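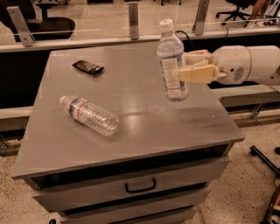
Week 6 notes, impulse buying. Reading was the Lanz chapter, first half only. Main claim: most small food purchases get decided in the last few steps before paying, and the buyer gives a reason later if you ask. Price matters less than people say it does. Think of a chocolate bar and a bottle of water, like the two lying on the gray drawer cabinet. Water is a planned buy for most people (thirst, long drive, gym). Chocolate mostly isnt. Same shelf, same till, very different decision, and a store that treats them alike loses money on one of them.

Home Syllabus Notes Readings Contact

Terms you need
Planned buy: on the list or in the head before entering.
Reminder buy: saw it, remembered you were out of it.
Pure impulse: none of the above. Rarer than the textbooks claim, see Stöckli.
Last-step zone: Lanz's term. Checkout plus whatever you can reach from the line.

The Hulham store study
Xiong and Wang, one grocery store, 24 days. Moved candy out of the last-step zone and put fruit there. Logged 1,076 baskets, asked shoppers at the exit what they had meant to buy. Candy sales fell. Fruit hardly moved. So the spot sells candy but doesnt sell just anything, which is the part to remember for the test.

Problems with it: one store. Exit interviews, people tidy up their answers. No control store. Wang admits the fruit was priced high the whole time, footnote 2, easy to miss.

Shehata's reply
Says the line length did most of the work. Long line = more time looking. She reran the numbers with waiting time in and the candy effect shrank, did not vanish. We'll go thru her table in class, bring the handout. I am not convinced by how she measured waiting (staff guesses) but the question is a good one.

Stöckli, short version
Gave more than 100 shoppers a small budget and told them to spend all of it or keep the rest. Most kept some. Argues that true impulse is a small slice and reminder buys get miscounted as impulse. Compare with Lanz, who lumps them together on purpose.

For next time
Finish Lanz, second half. Skip the Starberg section, its out of date.
One page: pick a shop you use, sketch the last-step zone, mark each item planned / reminder / impulse. Say how you decided.
Due 2025-11-21, paper copy, name on the back.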